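Speaker notes: blocking lace knitting, Saturday session
Farkwood hall, 20 minutes plus questions

14 shares | 3 comments

Start with fibre. Wool and other animal fibres take a wet block and hold it. Cotton and linen hold it until the next wash. Acrylic needs steam, and too much steam is permanent. Ask who has brought acrylic.

Slides 2 and 3.
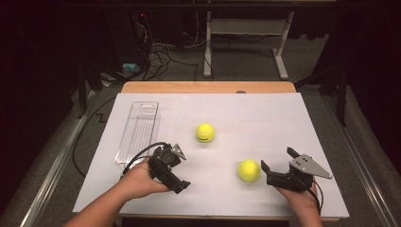
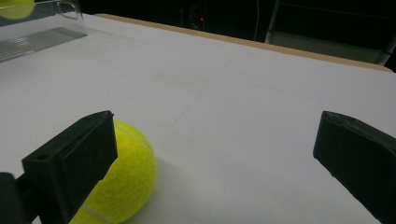
Taras Symonenko disagrees with the next part and wrote to say so before the talk: a soak of 20 minutes is plenty for laceweight, and anything longer only loosens the dye. I would go longer for an undyed yarn. State both positions and move on.

Slide 4. Soaking
Lukewarm water, wool wash if wanted. Push the piece under and leave it. Do not wring. Lift it out supported from beneath, roll in a towel, press. Superwash yarn will grow at this stage. Mention the Palamarchuk shawl, which gained a hand's width in length between basin and board.

Slide 5. Pins and wires
Wires for straight edges, pins for points. Thread the wires before the piece is laid out. On a triangular shawl, run one wire along the top edge and pin the centre spine first, then the tip, then work outwards in pairs. Stainless steel T-pins only. Plated pins rust once the plating is scratched.

Slide 6. Worked figures
Junder pattern, laceweight, 646 stitches at the bind-off. One pin per point, points every 20 stitches or so is wrong in the handout. Correct it aloud: the repeat is 19 stitches, 34 repeats, 34 points.

Slide 7. Bind-off
A tight bind-off cannot be blocked out. If the edge cups when pinned, take it back and redo it with a larger needle or a stretchy method. Fedir Fedoruk's sample goes round at this point. Please ask for it back.

Slide 8. Drying
Leave pinned until fully dry, then leave it a few hours more. Check the spine and any nupps last, as they hold water longest. Unpin from the points inwards.

Questions likely: reblocking after storage (yes, every wash), starch (for doilies, not shawls), how to mend a snagged yarn-over. For the last one refer them to the Paveswood workshop in June.

3 comments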